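Weretano apprend à ranger les baguettes, et c'est dans nos cuisines que ça se passe

Communiqué de presse – Grallik, équipe manipulation

Je vous avais promis des nouvelles au printemps, les voici enfin ! Je m'appelle Gobnait Ní Bhriain, je dirige le projet Weretano chez Grallik, et je suis ravie d'annoncer que notre méthode d'apprentissage par démonstration à deux mains vient de passer sa première vraie évaluation (vraie au sens où on ne choisissait pas la cuisine).

Le principe tient en peu de mots. Une personne prend une pince portative dans chaque main et fait ses gestes de tous les jours, chez elle, à son rythme. Les pinces enregistrent le mouvement et l'image, et notre modèle en tire une politique que l'on transfère ensuite sur un robot à deux bras. Pas de téléopération, pas de robot à transporter dans un troisième étage sans ascenseur, et croyez-moi, mon dos apprécie !
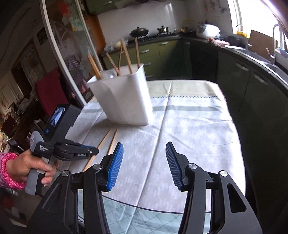

Les objets fins nous ont longtemps donné du fil à retordre. Une assiette, un bol, ça pardonne beaucoup ; une baguette roule, glisse entre les doigts, se confond avec les plis du tissu. Prenez deux baguettes en bois posées côte à côte sur une nappe à motifs, avec un bac en plastique blanc au fond de la table où d'autres se tiennent déjà dans tous les sens : il faut viser la bonne, la saisir sans bousculer sa voisine, puis trouver une place dans le bac. Nous avons donc ajouté au modèle un module baptisé Judby, qui repère l'axe de l'objet avant la fermeture des doigts et corrige l'angle d'approche jusqu'au dernier moment.

Côté chiffres, nous avons entraîné le tout sur 1,000 démonstrations recueillies dans 30 foyers. Aux essais, menés dans quatre cuisines que le modèle n'avait jamais vues, le robot a rangé 294 baguettes sans aide humaine. Il reste des ratés, surtout quand deux baguettes se touchent sur toute leur longueur, et c'est là-dessus que nous travaillons maintenant.

L'atelier Mac Carthaigh, notre partenaire pour l'évaluation, publiera le protocole complet en décembre, avec les enregistrements des échecs (j'y tiens, ce sont mes préférés). Les laboratoires qui souhaitent tester Judby sur leurs propres données peuvent m'écrire dès maintenant via le service de presse de Grallik. Je réponds moi-même, en général le matin avant neuf heures !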